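Plirmont grip-pad fault

The Plirmont grip-pad fault is a fault of the hand-held gripper tools used in Plirmont, a workshop for robot teaching in Vornside. In this fault the rubber surface inside the gripper opening loses its hold on thin or smooth objects, and the object turns or slides while the fingers are still closed. The name is also used for the safety rules that were written afterwards. In the workshop's own papers it is called "fault 643", after the number of the recording in which it was first noted.

Background

The hand-held grippers are used by people to carry out household tasks, so that the movements can later be copied by a robot. Each tool carries square printed markers, which let the system calculate where the tool is and how it is turned. The person does not touch the object with the fingers, but squeezes the tool and works through it. Typical tasks are picking up cups, folding cloths and cleaning a sink.

Because several people work in one open room, small faults of the tool can stay hidden for a long time. An operator who feels an object turning will correct it with the wrist, often without noticing. The correction is then stored in the recording as if it were part of the task.

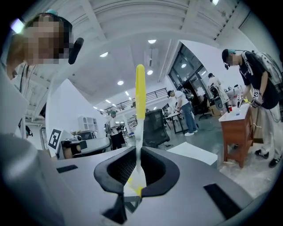
A slender yellow and white stick standing in the opening of a hand-held gripper, in a shared work area.

Description of the fault

The fault was first reported on 21st April by an operator who was lifting thin objects from a tray. The tool closed normally and the sensor for the finger position gave correct values, but the object turned by itself when it was lifted. At first the operator was thought to be holding the tool at a wrong angle. The same thing was then seen with 3 other tools of the same series.

The inspection showed that the lining had become shiny in the places where it touches the object. Two causes were named. The first was ordinary wear, as the pads had passed the 1000 closings for which Ondener, the supplier, had intended them. The second was a thin film of washing liquid left over from the sink tasks. Either cause alone reduced the grip a little. Both together were enough for a light object to slip.

The fault is difficult to see from outside. The shell of the tool stays clean and smooth, and the worn part lies deep in the opening, where the light is poor. A thick object such as a cup touches a larger part of the lining and is normally held well even by a worn pad. 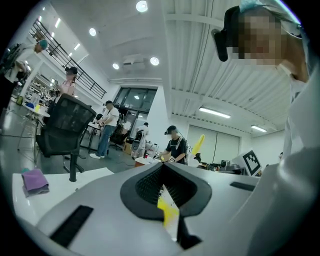

Objects that are narrow and hard are the most affected, and among them the ones with a flat side are the worst. If such an object is taken on its edge, it can stay in the gripper for several seconds and then jump out when the wrist is turned. The report lists one case where an object fell on an operator's foot. There was no injury, but the case was the reason that the fault was moved from the list of quality matters to the list of safety matters.

Effect on the recordings

A robot trained on faulty recordings may learn to shake or turn its wrist without need. In a trial in May, a robot arm repeated such a turning movement beside a table and pushed a glass bowl to the floor. The trial was stopped with the emergency button, and all recordings made with the four tools were put aside until they had been checked. The checking took longer than was planned – the slips are short, and the position values alone do not show them.

Work at the sink

The sink tasks received their own section in the rules. Here the operator stands close to the basin and has a tool in each hand, and there are cables near the wrists and on the floor. A slip is more serious in this position than at a table, as the natural reaction is to step back or to reach quickly after the object.
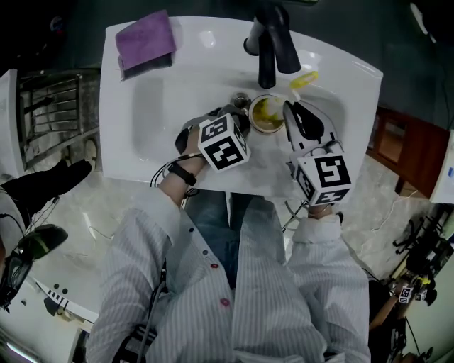

Under the present rules, the linings are wiped with a dry cloth after each sink task, and the tool is not used for another task before this is done. Cables must be led away from the feet of the operator. Liquids are kept in small amounts, and a second person has to be near enough to help with the cables. An operator who feels an object slip must say it aloud, so that the moment can be marked in the recording.

Replacement of the pads

The pads are now changed after every 6 working days. The Kolář test is used between the changes: a smooth rod is placed upright in the opening, the fingers are closed, and the tool is turned slowly to both sides. If the rod moves, the tool is taken out of use. The test needs less than one minute, but it has been criticised for using only a dry rod, and so it may fail to find the fault in wet conditions.

Ondener later supplied a softer lining with deeper grooves. It holds thin objects better but wears more quickly, and both types remain in use in Vornside.

See also

Emergency stop
Friction
Gripper maintenance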